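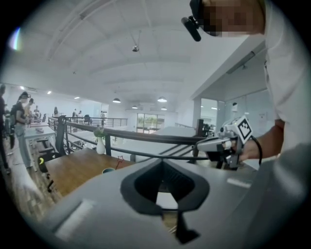 Isla Pirihi さんは書きました:
> 手すりのそばの木のテーブル、やっぱりあの場所でいいと思うんですよね。
> 花瓶の緑が目に入るだけで、階段を上がってきたときの気分がぜんぜん違います。
> ただ、上に置くものはもう少し減らしたいです。赤い星、あれは1月を過ぎても
> 置いておくんでしょうか。私は好きなんですけど、季節外れと言われたら
> 言い返せないです。
> あと水替えの当番、いまどうなってますか? 前に私がやったときは
> 次に誰へ渡せばいいのか分からなくて、結局そのまま続けて自分で替えました。
> それからコップの置き忘れ。手すり側に寄せて置くのだけは、みんなでやめませんか。

Isla さん、みなさん、こんにちは。Gert です。

返事が遅くなってごめんなさい。読んですぐ書き始めたのに、途中でお茶をいれに立って、そのままテーブルの前でしばらくぼーっとしてしまいました。あそこ、立ち止まっちゃうんですよね。窓際の席より好きかもしれません。

長くなりそうなので、Isla さんのメールを切りながら返します。急ぎの人は最後のほうの「お願い」だけ読んでくれれば大丈夫です。

> 手すりのそばの木のテーブル、やっぱりあの場所でいいと思うんですよね。

大賛成です! もともと私は反対派だったので、ちょっと恥ずかしいんですけど。

前はあのテーブル、奥の印刷コーナーにあって、紙の束と壊れたホチキスの置き場になっていましたよね。Warance の引っ越しのときに一緒に運んできて、置くところがなくて「とりあえず」で手すりの横に置いたのが最初だったはずです。その「とりあえず」がもうずっと続いているわけですが、こっちに来てから見違えました。黒い手すりの横に茶色い木目があると、なんだかそこだけ喫茶店みたいで。下の階の白っぽい感じと並ぶと余計にそう見えるのかな。

Chalerm さんが「通り道が狭くなる」と心配していた件は、先週メジャーを持っていって測ってみました。テーブルの角をいちばん出っぱらせた状態から、39センチ奥に寄せる余裕がありました。なので台車が通るときは遠慮なく押してください。終わったら戻してくれるとうれしいです。戻す位置に印をつけようかとも思ったんですが、床にテープを貼るのはどうも見た目が好きになれなくて、まだやっていません。いい案があったら教えてください(家具の足の裏に貼るフェルト、色違いで試したらどうかな、とか)。

そのフェルトですが、一本だけはがれかけています。押すとキュッと鳴るのがその脚です。接着剤は Iltex の小さいチューブが引き出しに残っていたのでそれで貼り直そうとしたら、中で固まっていました。爪楊枝でほじくってみたけど無理。あきらめて、次の備品の注文に入れておきます。

> 花瓶の緑が目に入るだけで、階段を上がってきたときの気分がぜんぜん違います。

ほんとに!

白い花瓶、小さいのがいいんですよね。Refilwe さんが最初に持ってきてくれたとき、正直「え、これだけ?」と思ったんです。もっとどーんと大きい鉢を想像していたので。でも大きい鉢だったらテーブルで何もできなかったし、立ち話のときに顔が隠れて邪魔だったと思います。あの大きさだから、コーヒーを置いて、ノートを広げて、それでもまだ葉っぱが隣にいてくれる。

葉っぱの名前は相変わらず分かりません。Refilwe さんも「うちの庭の端っこに勝手に生えてた」としか言わないし、Dumisani さんは図鑑のアプリで調べて毎回違う答えが出ると言っていました。私は勝手に「ミドリさん」と呼んでいます。水を替えるときに声をかけると元気になる気がして……いや、気のせいですけど、一応かけてます。

ひとつ失敗談を。前に一度、家からガーベラを持ってきて混ぜてみたことがありました。きれいだろうと思って。ところが小さい花瓶に太い茎を押し込んだものだから、元の葉っぱのほうが押し出されて横に倒れてしまって、朝来た Refilwe さんが黙って直してくれていました。すみませんでした。それ以来、混ぜるのはやめて、どうしても飾りたい花があるときは別の瓶を持ってきて自分の机に置いています。緑だけのほうがあのテーブルには似合いますしね。

> 赤い星、あれは1月を過ぎても置いておくんでしょうか。

これですよ、これ。いちばん意見が割れてるやつ。

私は置いておきたい派です。もともと年末用に Flindov の店で1000円で買ったものだけど、線だけの星で中が抜けているから、そんなに「クリスマスです!」という感じでもないと思いませんか。葉っぱの緑の横に赤がちょっと入ると、テーブルがしまって見えるんです。前に一日だけ引き出しにしまってみたら、どうにも間が抜けて見えて、夕方には自分で戻しました。

Dumisani さんの意見は「しまうならしまう、出すなら出す、でも春に突然なくなるのは寂しい」でした。どっちなんだ。Chalerm さんは「気にしたことがなかった」とのこと。毎日あそこでパンを食べてるのに!

で、提案なんですけど、季節の飾りという扱いをやめて、テーブルのものということにしませんか。そうすれば季節外れも何もないので。もし誰かが春らしいものを持ってきたくなったら、そのときは星と交代。二つ並べるのはなしで。前に松ぼっくりと紙の鳥と星が全部のっていた時期がありましたけど、あれはさすがにお土産屋さんの棚でした。私も紙の鳥の片棒をかついでいたので人のことは言えません。

異論のある人は返信ください。なければそのまま置いておきます。

> あと水替えの当番、いまどうなってますか?

ぐだぐだです! すみません。

最初は紙に名前を書いて冷蔵庫に貼っていたんですが、冷蔵庫を入れ替えたときに紙ごとなくなりました。そのあとは「気づいた人が替える」になって、気づく人がだいたい Refilwe さんか Isla さんか私、という状態です。で、私が留守にした週には誰も替えていなかったらしく、帰ってきたら水がちょっとにおっていました。花瓶の内側もぬるっとしていて、洗うのにけっこう時間がかかった。口が細いので指が入らないんですよね。

細い瓶洗いブラシを家から一本持ってきました。給湯室のシンクの左のフックにかけてあります。青い持ち手のやつです。急須の注ぎ口を洗うのにも使っている人がいるみたいだけど、できれば花瓶専用にしてください(急須用は別に買います、欲しい人がいるなら)。

洗い方は難しくないです。水を捨てて、ブラシで中をくるくるっとして、茎の先をすすいで、新しい水を入れる。洗剤は使っていません。水は花瓶の口いっぱいまで入れると運ぶ途中でこぼれるので、肩のあたりまで。テーブルに戻す前に、底をふきんでさっと拭いてください。前に底がぬれたまま置いたことがあって、木に丸い跡がうっすらついたんです。あの跡、Zwane の家具用ワックスで拭いたらだいぶ目立たなくなりました。残りのワックスは缶ごと私の机の下にあります。においがちょっときついので、使うなら人の少ない夕方がいいです。

当番の順番、こんな感じでどうでしょう。一週間ずつ交代で、

Refilwe Mabuza
Dumisani Du Plessis
Isla Pirihi
Chalerm Somboon
Gert Adams

に戻って最初から。自分の週が終わったら次の人にひとこと声をかける。メールでもいいし、通りすがりに肩をたたくのでもいいです。紙はもう貼りません、どうせなくすので。水替えは一週間に3回できれば十分だと思います。暑い時期は4回かな。その週に休む人は前もって誰かと入れ替わってください。私はわりといつでも代われます。

勝手に名前を入れちゃったので、嫌な人はこっそり言ってくださいね。怒りません。ほかに入りたい人がいたら大歓迎です。

> それからコップの置き忘れ。手すり側に寄せて置くのだけは、みんなでやめませんか。

はい、やめましょう。これはまじめな話です。

手すりの向こうは下の階まで抜けているので、コップでもペンでも、はじいたら落ちます。前に私、テーブルの端に置いたボールペンを肘で飛ばして、横棒の間をすり抜けて下まで落としたことがあります。カツーンとすごい音がして、下から「落ちたよー」とのんびりした声が返ってきて、冷や汗をかきました。ペンだったから笑い話で済んだけど、あれが中身の入ったマグだったらと思うと。

だからコップは手すりと反対側、自分が立っている側に置く。これだけお願いします。花瓶も同じで、水を替えて戻すときは真ん中寄りに。手すりの上の黒いところ、あそこも平らに見えてつい物を置きたくなりますけど、コップは絶対にだめです。スマホもだめ。スマホを置いて下をのぞき込んでいた人を見たことがあります。名前は書きませんけど、本人は分かってるはず!

置き忘れのほうは、うーん、どうしましょうね。青緑のカップ、よくあそこにいますよね。私もあの色のカップを使うので、疑われても文句は言えないんですが、同じ色がうちの棚に何個もあるんです。誰のか分からないまま、洗うべきか、まだ飲んでいる途中なのかと悩んで、結局みんな触らない。で、夕方になってもそこにいる。

私のやり方を書いておくと、席に戻るときに飲みかけなら一緒に持っていく。持っていけないくらい手がふさがっているなら、その場で飲んじゃう。それだけです。それでも忘れますけどね。夕方5時を過ぎてテーブルに残っているカップは、見つけた人が給湯室に下げてよし、ということにしませんか。中身が残っていても流しちゃってかまわない。流されたくない人は取りに来る。たぶんこれがいちばんもめないと思います。

洗うところまではしなくていいです。下げるだけ。シンクに置いておけば、あとで本人が「あっ」となって洗うでしょうから。

---

お願いをまとめると長いメールがますます長くなるんですけど、急ぎの人のために一応。

・コップは手すりと反対側へ。
・5時以降に残っているカップは下げてOK。
・水替えは上の順番で、Refilwe さんの週から始めます。
・花瓶は底を拭いてから戻す。
・赤い星はそのまま。反対の人は返信を。

あと、テーブル自体の話をもうひとつだけ。天板のワックスがけを近いうちにやりたいと思っています。前にやったときは、乾くまでのあいだ上のものを全部どかす必要があって、花瓶を窓際に置いたまま忘れて帰ってしまいました。翌朝には誰かがちゃんと元の場所に戻してくれていて、あれ、どなたでしたか。ずっとお礼を言いそびれています。名乗り出てくれたら焼き菓子をあげます。

ワックスがけ、手伝ってくれる人がいたら助かります。古いTシャツを切った布がいちばんいいので、捨てる予定のTシャツがある人はください。柄はなんでもいいです。色落ちする濃い赤だけは勘弁してください、前に天板がほんのりピンクになりかけました。作業は午後4時くらいから始めて、においが抜けるように窓を開けて帰る感じを考えています。塗る人と拭く人に分かれるとあっという間です。

椅子を置くかどうかの話は、Chalerm さんがまとめてメールすると言っていたので、ここでは書きません。私は立ったままがいい派です、とだけ先に言っておきます。座ると長居するんですよ、私が。

あ、それから Isla さん、水替えを続けてやってくれてありがとう。ぜんぜん気づいていませんでした。葉っぱがずっとしゃきっとしていたのは私の声かけのおかげだと思っていたんですけど、Isla さんだったんですね。

Gert

追伸:給湯室のふきん、花瓶の底を拭くのはチェックのほうでお願いします。無地は食器用です。前にまちがえて Refilwe さんに叱られました。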